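The Case for Plain Packaging

Nutthorpe distributed 1,523 parcels last year, and 229 were returned with damaged contents. It is our position that most of this loss begins at the packing table, where a box is too often chosen for its printing and too seldom for its fit. Members are asked to consider the matter before the June review.

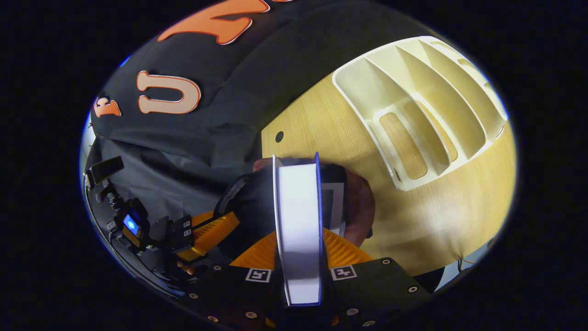 Small goods travel best in a box close to their own size. Decoration adds cost and does little for the person who opens the parcel. A slim white box with a plain, bright face, stood on its narrow edge, takes up little room on a table and leaves ample space for a clear label. The Ankrah depot adopted a single plain size for its small items - a modest change - and its staff have asked to keep it. Other depots should be permitted to do the same.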